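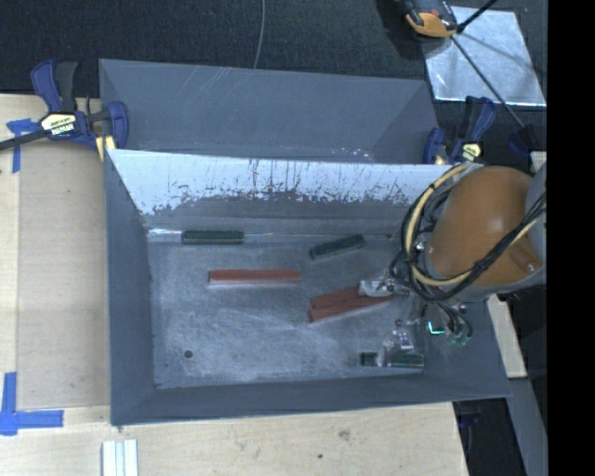 Item 1, the block bins, came up again, having been put off in July and once before that. Saoirse Mulligan took the chair and wrote these notes. Her proposal was to stop spending on bins until somebody could explain what a new one would do that an old one won't. The case for replacement rests mostly on how the grey ones look, and they do look poor: there are streaks and drips of darker paint down the pale inside wall, and white powdery patches and scuffs all over the floor. None of that stops a bin holding blocks. The small round hole in the floor near the corner was raised as a fault. Saoirse asked whether anything had ever been lost through it. The stores team said not that they knew of. She asked for this to be minuted.

Gitcombe workshop, meeting held Thursday, 2 pm, long room
Present: S. Mulligan (chair and notes), stores team, bench team, front desk
Apologies: none received, though two chairs stayed empty

Notes of the last meeting
Agreed with one change. The last notes said the Flultov offer was "very competitive". The chair did not say this and nor did anyone else she has asked. Changed to "received".

1. Block bins (continued)
Flultov want £895 for a set of new bins with lids. The bench team like the lids. The chair asked what the lids were for, as the bins are open all day and the blocks are in and out of them from opening to closing. Dust was the answer given. It was pointed out that the powder in the grey bin would have to be cleaned out whether or not it had a lid, and that this has not been tried. A damp cloth was suggested.
The sloped sides were the one thing everybody agreed to like. A block can be pushed up against them and picked up with no fuss. The Flultov bins have straight sides, going by the drawing. The front desk said the drawing might be out of date. The chair said that in that case the price might be as well.
Agreed: no order. One grey bin to be scrubbed and looked at again.
Action: stores team, before next meeting.

2. Sorting by colour
The bench team's plan, which has been "starting soon" for longer than the chair cares to look up, is for dark green blocks in one bin and reddish-brown in another. At present the two are mixed, with long ones and short ones lying any way round. The bench team said mixed bins slow people down. Asked how much, they could not say. The stores team thought sorting by length would be more use, because people come to the hatch asking for "a long one" and hardly ever for a green one. This was the first thing said all afternoon that the chair found persuasive.
There was some talk of doing both. The chair's view is that doing both means four bins at least, and that this is how we would end up back at item 1 with the Flultov price list open on the table.
Agreed: try by length only, one bench, and write down what happens. "It feels better" will not be taken as a result.
Action: bench team.

3. Stray items in the bins
There is something flat and greenish in with the blocks, with see-through parts, lying beside a small green one. It looks electronic. Four different guesses were offered and the chair has left all of them out, as none came with any reason behind it. The bins are for blocks. If it belongs to someone they should say so at the front desk.
The bench team asked for a separate tub for odds and ends. The chair was against. We have had an odds and ends tub before, and it filled up with things that people did not want to decide about.
Agreed: no tub. Notice to go up by the hatch.
Action: front desk.

4. More blocks
Chornovol have offered a box of 40 blocks in the same two colours. The covering letter says they are "matched" to ours. The chair would like to know how, when Chornovol have not asked for one of ours to match against. The stores team will send a green and a reddish-brown to compare, and will ask for the price in writing. The figure given over the phone was different from the one in the letter, and we were told both were right.
The bench team asked if we are short of blocks. After some discussion the answer was that we do not know, as many have wandered off to other benches.
Agreed: gather in what we have before buying any.
Action: everyone, and this does mean everyone.

5. Table covering
Berard quoted £297 to cover the table tops. The reason given is that bins scratch the wood. The chair asked to be shown a scratch made by a bin. Two were shown, of which one was a pencil line. A bit of felt under each bin would do the same job and there is felt in the cupboard.
The front desk wished it noted that Berard had been very helpful and had come out twice to measure. Noted. The chair adds that the tables had not changed size in between.
Agreed: felt first. Berard to be thanked and told we will be in touch if it fails.
Action: front desk to write, stores team to cut the felt.

6. Any other business
The bench team asked whether the paint drips could be covered with a fresh coat. The chair said that fresh paint seemed an odd cure for paint. Left open until the scrubbed bin has been seen.
The hatch light is flickering again. Reported again.

Next meeting: same room, same time, day to be fixed once the bin has been cleaned and there is something to look at. The Flultov catalogue is in the tray for anyone who wants it.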